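The great snack sort-out

18/11/2020

So the snacks have officially taken over the coffee table. I only meant to find the peanuts! I've been putting this job off since August, when a trip to Stokurska for milk ended with me lugging home a carton of crackers and four bags of lollies (no milk). My favourite shell stand, the two-tiered one with the gold legs, has been overflowing ever since.

My system is pretty loose. Small wrapped lollies live in the tub with the gold castle lid, nutty things go in the clear jar, and the packets get piled on the stand until they slide off. Everything else goes back in the cardboard box — or onto the tablecloth I've spread on the floor, which is where I do all my sorting because my knees like it better than my back does.

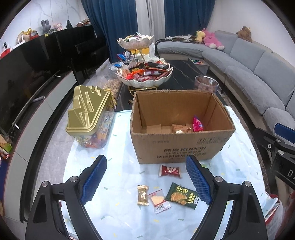

Stota
Blog author and chief snack sorter

I've got two rules now. Open bags get eaten first, and nothing new gets bought until I can see the marble again. The plush toys on the piano can stay where they are, they're next weekend's problem. Anyone got a good trick for keeping crackers crisp once the packet's open? Tell me in the comments!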